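Sock folding went back on the Stasten rig on Monday. I record with the hand-held grippers, so the demonstrations carry finger width and wrist pose with no arm in the loop. Vunach logs both streams.
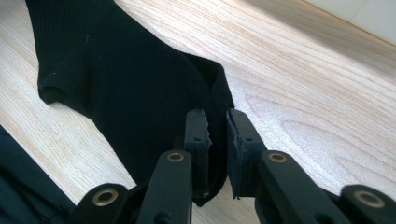 The first 13 episodes were discarded. The clocks on the two grippers had drifted apart by four frames, enough to put the left close before the right one. I now resync at the start of each episode – tedious, but the offset stays at zero.
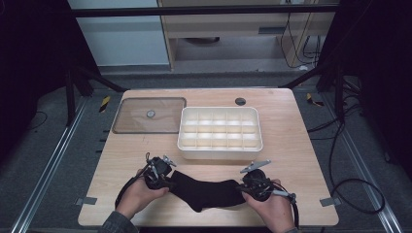 Two-handed episodes are slower to record than I had planned for. I got through 14 before lunch. Most of the time goes on regrasping: with the sock held between both grippers the middle sags, and the policy will need to see that sag at several tensions. The gridded tray stays on the table throughout, empty for now. Sorting into it is the next task.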